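그리퍼 손가락 고장 건 정리해서 올립니다. 좀 깁니다. (1/8)

**2/8**
증상부터. 물건을 집으라는 명령은 정상으로 들어가는데 왼쪽 손가락이 가끔 끝까지 닫히지 않았습니다. 오류 코드는 없었고 제어기 로그에는 "파지 완료"로 찍혔습니다. 그래서 늦게 알았습니다.

**3/8**
로그를 다시 돌려 보니 전체 1263회 시도 중 40회가 이랬습니다. 병처럼 키가 큰 물건은 덜 닫힌 채로 들려 올라가다가 중간에 미끄러집니다. 제일 위험한 경우입니다. 사람 쪽으로 떨어진 적은 없습니다.

**4/8**
처음엔 Vistine 제어기의 전류 제한값을 의심했습니다. 값을 500에서 올려도 내려도 빈도가 그대로였습니다. 펌웨어도 한 단계 되돌려 봤는데 변화 없음. 여기서 이틀 썼습니다.
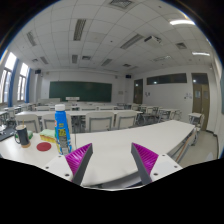

**5/8**
원인은 손가락 안쪽 구동축의 고정 나사였습니다. 조금씩 풀리면서 축이 헛돌았고, 엔코더는 모터 쪽에 달려 있으니 모터가 돈 만큼 닫혔다고 보고한 겁니다. 겉에서 보이는 체결부만 점검해서는 못 찾습니다. 커버를 열어야 합니다.

**6/8**
조치한 것
- 고정 나사 교체, 나사 고정제 도포
- 155회 작업마다 커버 열고 풀림 확인
- 모터 위치와 파지 전류를 같이 보고, 둘이 안 맞으면 들어 올리지 않고 정지

마지막 항목은 Gruvby 스크립트에 조건문 하나 넣는 걸로 끝났습니다.

**7/8**
같은 Marnholm 손가락 쓰시는 분들은 축부터 보세요. 전원 내리고, 손가락 끝을 손으로 살살 흔들었을 때 유격이 느껴지면 그날은 쓰지 마시고요. 전원 켠 상태로는 절대 손 넣지 마세요. 축이 헛도는 상태면 언제 물릴지 모릅니다.

저희 쪽 오른쪽 손가락은 유격이 없었습니다. 그래도 나사는 같이 갈았습니다.

**8/8**
제조사에는 로그와 나사 사진을 보내 뒀고 답은 아직입니다. 11월에 부품이 새로 들어오면 같은 조건으로 다시 돌려 보고 이 아래에 결과 이어 쓰겠습니다. 수정한 스크립트가 필요하신 분은 답글 남겨 주세요.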